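4.2 What ends up on the bed

Most of the advice literature we reviewed treats the bed as a place for sleeping and, at most, as a surface that has to be made each morning. The Cema guide gives it two pages, nearly all of them about sheets. The Kamedent booklet, which is written for landlords of furnished rooms, does not mention it at all outside a paragraph on mattress depth. Both assume that things have a home and that untidiness is a matter of things having left it. We are not convinced that this assumption holds in a small bedroom, and the material from the Arrieta flats gives us some grounds for doubt.

The claim we set out to test is the one usually credited to the Stolau handbook: that objects left on a bed are "in transit", and will be moved on by the end of the day by whoever needs to lie down. It is an attractive idea. It is also very hard to check. A photograph of a bed at four in the afternoon cannot tell us whether the thing lying on it has been there for ten minutes or since Sunday, and the handbook offers no evidence on the point beyond the author's own household. Three of our participants told us, without being asked, that they simply push things to the far side and sleep on what is left. We have no way of knowing how common that is, and we would not want to build a theory on it.

What can be said is more modest. Bedding and objects that are not bedding share the same surface, and they do not seem to be treated as separate problems. Figure 5 gives a typical case. A folded blanket has been bunched up at the far edge of what appears to be a mattress or padded mat, while a flat black item lies out on the grey mesh. Past the edge of the surface there is a pile of white papers and fabric, and further over a wooden cabinet with an open shelf section that is already holding items.
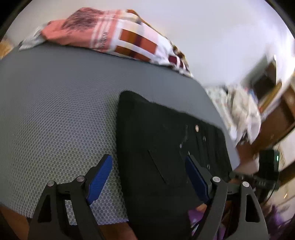 Figure 5. Flat black object on a grey mesh surface, with folded blanket at the far edge and wooden cabinet to the right.

It would be easy to read too much into this. One coder wrote "cabinet full, overflow to bed" against the picture, and the phrase found its way into an early draft of this section. We have taken it out. The open shelf is in use, but we cannot say from the photograph that it is full, nor that the papers or the black object were ever meant to go there. The second coder put down "blanket tidied, rest not", which is closer to what can be seen, though even this supposes that the blanket was folded as part of a tidying job and that the job was then left unfinished. People fold blankets for all sorts of reasons. Some of them fold one to lean on.

The pile of papers and fabric raises a different difficulty. Our coding sheet, which we took over from the Kamedent booklet with few changes, asks for paper and textiles to be entered on separate lines. In practice the two were often heaped together, and the coders had to choose between splitting a heap that its owner evidently lived with as one thing and entering it twice. They did not always choose the same way. Agreement on this item was poor, and we report it as poor. Any future version of the sheet should have a line for mixed piles, and until it does we would treat the totals for both categories with caution – including our own.

There is also the question of flat things. The Stolau handbook holds that thin, flat objects are the last to be put away, on the grounds that they take up little room and are easily overlooked. Our pictures neither support this nor rule it out. A black flat object on a grey surface is hardly easy to overlook, and it may be that such items catch the coder's eye for exactly that reason and are noted more often than a grey sock would be. Until somebody compares the two properly, the rule should be regarded as a hunch. We have kept flat objects as a separate entry in the appendix so that readers can look at them for themselves, but we draw nothing from them here.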